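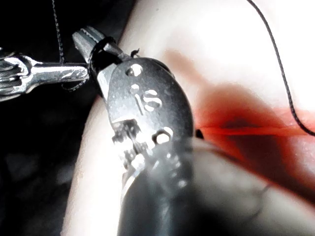
Aug 20, 2019
By Anahera Prendergast

The Lockyer Skills Center occupies the ground floor of the Jesel Building, and its suture room is the smallest of the teaching spaces there. Clodagh Dolan has directed the room since it opened. She agreed to speak about the materials used in it and about how knot tying is taught.

Ms. Dolan began with the thread. The center buys black braided suture for nearly all of its practice work, and she said the choice is a deliberate one. "Black on a pale pad can be followed from across the table," she said. "If a loop has gone on backward, the instructor sees it before the learner does, and that saves a good deal of talk."

Braided thread has its own manners, she continued. It holds a knot well and lies down where it is put, but it frays at the cut end when it has been handled too often. Learners are asked to trim a worn end early. "They will try to save thread. I would sooner they saved the knot."

The standard exercise is the instrument tie. The thread is wound around the closed jaws of one instrument, the short tail is taken up, and the loop is drawn off over the tip. Most learners can repeat the motion within an hour. According to Ms. Dolan, the difficulty lies in the tail, which is usually left too long or too short at the start, and in the grip. "A tail wants to be held near its end. People take hold in the middle and then wonder where their length has gone." 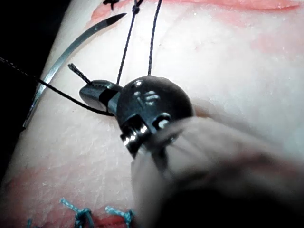

The tail of the thread held in the closed jaws, with the curved needle lying on the pad.

Asked about needles, Ms. Dolan said that the room works with curved ones and that learners are taught to know where the needle is at every moment, including the moments when they are not using it. She regards this as the first rule of the room. The count is written on a card at the start of a session and again at the end, and no table is released until the two figures agree.

The pads are a separate subject, and one on which she has firm opinions. The center went through up to 200 of them last year. A new pad is smooth and forgiving, she said, and for that reason she does not care to give one to an advanced learner. Creases and old grooves change how the surface moves when the thread is pulled. "Tissue has a history. I like a pad to have some as well."

Pads are retired when the material tears under an ordinary stitch. Until February the center ordered them through Urkance; it now takes them from Prolier, whose pads Ms. Dolan described as slightly softer. She added that the change was a matter of delivery times and that the earlier product had served the room well.

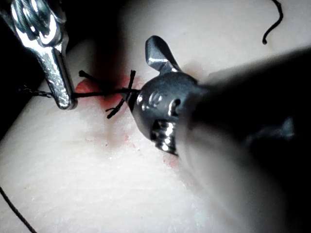

Suture thread drawn across a practice pad at a small knot, within a reddish-pink patch.

The conversation turned to tension, the point on which learners are most often corrected. Ms. Dolan asks them to lay the first throw flat and to stop as soon as the edges meet. "The wish to pull once more is very strong," she said. "You can hear people breathe in before they do it." Each learner in the advanced course ties 2,000 knots and keeps a log of them, with a note beside any that slipped.

Groups are limited to six, with two instructors present. Ms. Dolan has been asked to raise the number and has declined – the tables would hold more people, she said, but the instructors could not watch more hands.

The next course is already full. Ms. Dolan plans to revise the log sheet before it begins and to leave a wider column for remarks.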